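4/11/21
Gripper fingers, bench 2 - Faulkner pads against the stock ones

Picked up where Torunn Söderlund left off with the slipper rack job. Her note said the left arm was fine on the stock fingers and that the right one kept losing its grip when it turned the slipper over. She suspected the pads. I wanted to check the current limit first, as somebody changed it for the Hunstead demo and I couldn't find a record of what it was put back to.

It was at 176 on the right arm and 246 on the left, in controller units. Set both to 246. That cured most of the slow sagging but not the twisting, so Torunn was at least half right.

Pads next. The Faulkner ones are softer and a bit wider. They need the longer screws, which are in the Junik drawer and not in the tray with the pads. Fitted them to the right arm only and left the left arm alone as the comparison. Rehomed both grippers afterwards. The right one stopped short of its old closed position, as you would expect with thicker pads, so I changed the closed value in the config and saved it as a new file. Please don't overwrite the old one.

55 picks with each arm, black and pink slippers mixed, same operator throughout. Notes as I went:

Strap grips are good with either set. The soft pads take up the curve of the strap and the slipper doesn't swing as much when the arm stops.

Heel grips are worse with the soft pads. They fold back at the tip if you come in too low, and then you are pushing the slipper along the bench. The stock fingers slide under more easily.

Placing on the rack is harder to judge. The soft pads hang on for a moment after opening and can drag the slipper out of line. Opening slowly helps, but the Vovora pedal only gives open or shut, so it has to be done in software.
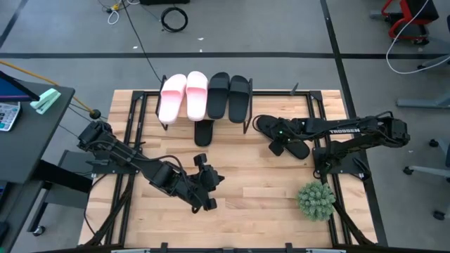
The cables on the right arm want looking at before anyone does a long session. With the wrist turned right over there is very little slack left at the last joint, and I would like another clip further back towards the base. The left one has enough.

I'd keep the soft pads for anything gripped by the strap and stay with stock for picking off the bench. Haven't tried one of each on the same gripper - Torunn thinks it would pull to one side, I'm less sure.

To do:
Slow open in the controller, then repeat the placing picks
Order more long screws
Ask Torunn which limit she was running in November before I changed it
Clip for right arm cable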